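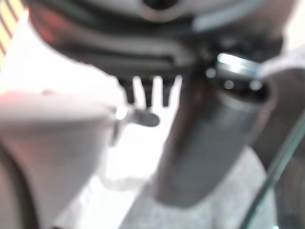 The housing from underneath, close up.

Round five of the Droltix winter league was on Monday night and I finished 14th, two places better than last time. I said at the start of the season I would write something after each race, and I have missed the last three, so some of this is catching up.

The league runs on Prastum, same as last year. The cars are the small front-wheel-drive hatchbacks, fixed setup, which means you get tire pressures and brake bias to play with and that's all. I like fixed setup. I have a job and can't spend my evenings moving springs up and down by one click. The people who win would win anyway.

The track this time was Drestham, the long layout. I did not know it well. I put in 508 laps over the three weeks before the race, mostly early in the morning before work, and I still had no consistent way through the downhill left before the back straight. If you brake at the bridge you are slow. If you brake after the bridge you are in the gravel one time in five. On race night I braked at the bridge every lap and lost a little there to everybody.

Qualifying was 10 minutes with open tow. I got behind a blue car on my second lap, got pulled along the straight nicely, and then he backed off to cool his tires right in my braking zone. No contact, but the lap was gone. I ended up 19th out of 28.

The start was cleaner than usual. There was a pileup at the second corner in round four that took out a third of the field, and the stewards posted a long note about it afterward. People seem to have read it. I gained a place on the first lap when someone ran wide and then sat in a train for most of the race. The car ahead was slower in the twisty part and faster on the straight, so I could never get alongside where it mattered. He finally missed a downshift at the hairpin with six laps left. The other places came from penalties and one disconnect.

My pedals are still a problem. The brake drifts as the session goes on and I have to recalibrate between qualifying and the race. I have looked at the Rattanakul load cell set again, but I said I would not spend more on this until spring — and I already bought a chair in November. A contact cleaner helped for a week. If anyone has the older version of that set and has opinions about the middle pedal, leave a comment.

My rating went over 2,000 for the first time, by 2 points. It will probably drop again after the next round, which is an oval. I have never raced on an oval. Practice server opens Monday at 7 p.m. and the password is in the usual channel.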